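Grażyna Rutkowska on 30 years of making dress patterns in Gurnham

08/01/2020

Grażyna Rutkowska opened her pattern-cutting business above a bakery on Mollow Street with one table and a secondhand sewing machine. She still works in Gurnham, and she still drafts by hand.

"I learned from my aunt," she said. "She cut men's coats. She let me trace collars when I was small, and if the line wobbled I did it over."

Most of her customers now are home sewers who order by mail. Her catalog has 119 patterns. The best seller is a plain wrap skirt she first drew for a neighbor.

"It has four pieces. People want something they can finish in a weekend," she said. "I would love to sell more coats, but a coat scares them."

Orders dropped in the spring and then came back in May, when people at home started sewing again. She hired her niece to fold and pack.

Rutkowska has tried drafting on a computer. She said it was fine for making sizes but slow for a new shape.

"An armhole is a curve you feel with your wrist," she said. "I draw it, I look at it, I rub it out. On a screen I keep zooming in and I lose the size of it."

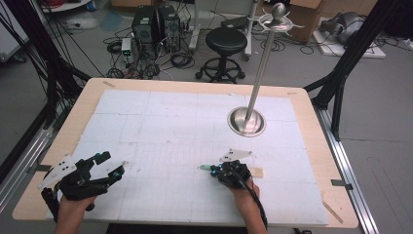 A gridded work surface with a curve drawn in pencil.

She plans to add children's sizes next. Her niece has asked for a raincoat.

"I told her we'll see," Rutkowska said. "I have to draw the hood first."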